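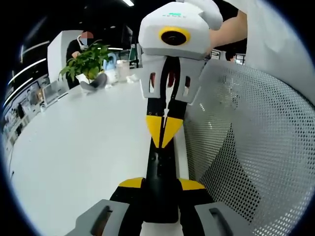 *Nanier chair, pale gray-white back, with the Biltow table in gloss white.*

# Biltow Table and Nanier Chair

The Biltow table and the Nanier chair are sold by Metwally as a set or one at a time. They are meant for shared workrooms, meeting corners and home offices where the same table gets used for different jobs through the day.

## Biltow table

The top is white with a gloss finish. It is easy to wipe and it makes a dim room brighter. It also shows fingerprints and reflects lamps, so if your workroom has strong overhead lighting you may want to look at the table in our showroom before ordering. We don't offer the Biltow in a matte top.

Width is 53 inches. The table can stand against a wall or out in the middle of a room, and the back edge is finished the same way as the front. There are no cable holes in the top. Cables go over the rear edge and into the Clellen tray, which is sold separately and fastens to the underside with the screws supplied.

The load limit is 200 lb, spread across the top. Do not sit or stand on the table. Heavy bench tools such as vises should not be clamped to the edge without a wood block on both faces, or the clamp will mark the finish.

## Nanier chair

The back is a curved panel with small perforations set close together. Air passes through, and dust does too, so the back needs a brush from time to time as well as a cloth. The seat adjusts for height with the lever on the right side. Tilt tension is set with the knob under the seat and is stiff when new.

The Nanier comes without arms. Add-on arms are available, but check the clearance first if you want the chair to push all the way in. With the arms at their lowest setting it fits under the Biltow. At any other setting it does not.

Casters for hard floors are standard. Ask for the carpet casters when you order, as we can't swap them after the chair has shipped.

## Price and delivery

| Item | Details |
|---|---|
| Set | One Biltow table, one Nanier chair |
| Price of set | $1,148 |
| Delivery | 10 business days, to the ground floor |
| Assembly | Not included |
| Clellen tray | Sold separately |

The table ships flat in one carton and takes two people to turn over once the legs are on. The chair ships in a second carton and may arrive on a different day. Please check the table top before you attach anything to it. We can replace a scratched top, but not after the legs have been fitted.

## Care

Wipe the table with a soft damp cloth and dry it afterward. Do not use scouring powder, steel wool or solvent. Tape residue comes off with warm soapy water and some patience. Fine scratches can be reduced with a plastic polish; try it near the back edge first.

For the chair, brush the perforated panel from the outside in and then wipe it. A vacuum with a soft head works well. Tighten the screws that hold the back after the first month of use.
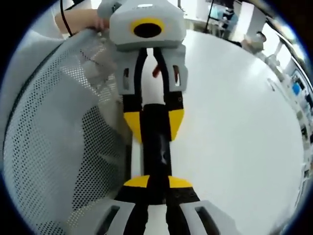 Amr Benmoussa: I've had the set since April and the chair is the better half. The back doesn't get sweaty and it holds its shape. The table is fine, but the gloss bothered me until I moved my lamp to the side. I'd also say order the tray right away, because I put it off and had to empty the whole table to get it mounted.

## Ordering

Orders and questions about spare parts go to Ismail Samir at the Metwally showroom desk. Please give the item name and the number on the sticker under the seat or table top. Casters, tilt knobs and leg bolts are kept in stock. Replacement chair backs are made to order.

Page updated 14/12/2025.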